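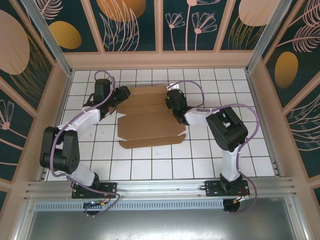 Wellpappe ist kein Einwegmaterial

Ein Plädoyer für das zweite Leben des Versandkartons

In der Debatte über Verpackungsabfall gilt Wellpappe als erledigter Fall. Die Sammelquoten sind hoch, das Material ist faserbasiert, die Stoffströme sind eingespielt. Wer einen Karton in die blaue Tonne legt, betrachtet den Vorgang als abgeschlossen. Diese Sicht halte ich für zu bequem. Stoffliche Verwertung steht in der Abfallhierarchie aus gutem Grund hinter der Wiederverwendung, und bei kaum einem anderen Packmittel wird diese Rangfolge so konsequent übergangen.

Der technische Sachverhalt ist einfach. Bei der Aufbereitung wird die Faser aufgelöst, sortiert, gereinigt und neu zu Papier verarbeitet. Jeder Durchgang kostet Wasser, Prozesswärme und einen Teil der Faserlänge. Kurze Fasern werden als Rejekt ausgeschleust, Frischfaser muss zugeführt werden. Ein Karton, der nach einem einzigen Transportweg in diesen Prozess gelangt, hat seine mechanische Nutzungsdauer in den meisten Fällen nicht annähernd erreicht.

Was der Stapelstauchwert aussagt

Gegen die Wiederverwendung wird regelmäßig die nachlassende Festigkeit angeführt. Der Einwand ist berechtigt, wird aber pauschal erhoben. Entscheidend sind die Feuchtegeschichte, der Zustand der Rilllinien und die Frage, ob die Welle im Bereich der senkrechten Kanten gequetscht wurde. Ein flach gelegter, trocken gelagerter Zuschnitt ohne Kantenschaden verhält sich anders als ein Karton, der eine Nacht auf der Laderampe gestanden hat.

Im Lager des Ersatzteilversenders Grerneo, für den ich die Packmittelprüfung betreut habe, wurden 305 gebrauchte Faltkisten derselben Qualität nach Sichtprüfung im Stauchversuch belastet. Die Anforderung lag bei 1835 Newton. Lediglich 17 Kisten blieben darunter, und bei den meisten davon verlief die Versagenslinie durch eine Stelle, an der Klebeband abgerissen worden war. Repräsentativ für die Branche ist das nicht. Es genügt aber, um die Behauptung zurückzuweisen, gebrauchte Wellpappe sei grundsätzlich nicht prüfbar.

Das eigentliche Problem ist die Formatvielfalt

Schwerer als die Festigkeit wiegt die Logistik. Ein Karton lässt sich nur dann erneut verwenden, wenn am Ort der Entleerung oder in wirtschaftlicher Entfernung Bedarf an genau diesem Format besteht. Der Artikelstamm eines mittelgroßen Packmittelhändlers wie Mekutix umfasst 3505 Kartonformate. Viele davon unterscheiden sich um wenige Millimeter in einer einzigen Abmessung. Solche Abstufungen sind historisch gewachsen und werden fortgeführt, solange ein Stammkunde sie abruft.

Die Folge ist ein Bestand, der sich rechnerisch nicht poolen lässt. Hinzu kommt die Bedruckung: Ein vollflächig mit Firmenfarben versehener Karton wird von keinem zweiten Versender akzeptiert, selbst wenn er technisch einwandfrei ist. Auch die Verschlussart spielt eine Rolle. Nassklebeband verbindet sich mit der Decklage und nimmt sie beim Öffnen mit. Ein Steckverschluss hinterlässt keine vergleichbare Schädigung, verlangt allerdings einen aufwendigeren Zuschnitt.

Was zu regeln wäre

Ich spreche mich für eine verbindliche Formatreihe im gewerblichen Versand aus, abgeleitet vom Palettenmodul und mit einer begrenzten Zahl von Höhenstufen. Abweichungen sollten zulässig bleiben, aber über das Lizenzentgelt verteuert werden. Ferner gehören Sortenangabe und Nennwert der Kantenstauchfestigkeit auf eine Bodenklappe, maschinenlesbar und an einheitlicher Position. Heute findet man dort oft einen Herstellerstempel, manchmal gar nichts.

Der übliche Gegeneinwand lautet, größere Stufensprünge führten zu mehr Leerraum und damit zu mehr Füllmaterial. Für Einzelsendungen mit stark schwankender Geometrie trifft das zu. Dort ist Zuschnitt nach Maß vermutlich weiterhin die bessere Lösung. Im Nachschub zwischen Lager und Filiale oder zwischen Zulieferer und Werk sind die Sendungen dagegen planbar, und dort sollte man anfangen. Der Höhenausgleich lässt sich außerdem über zusätzliche Rilllinien erreichen, an denen die Seitenwände gekürzt umgelegt werden.

Offen ist die Haftungsfrage. Solange Transportversicherer bei Schäden nach der Neuwertigkeit des Packmittels fragen, wird kein Versandleiter freiwillig auf gebrauchte Ware umstellen. Eine anerkannte Prüfroutine mit dokumentierter Stichprobe wäre der naheliegende Weg, und sie müsste vor jeder Quotenregelung stehen.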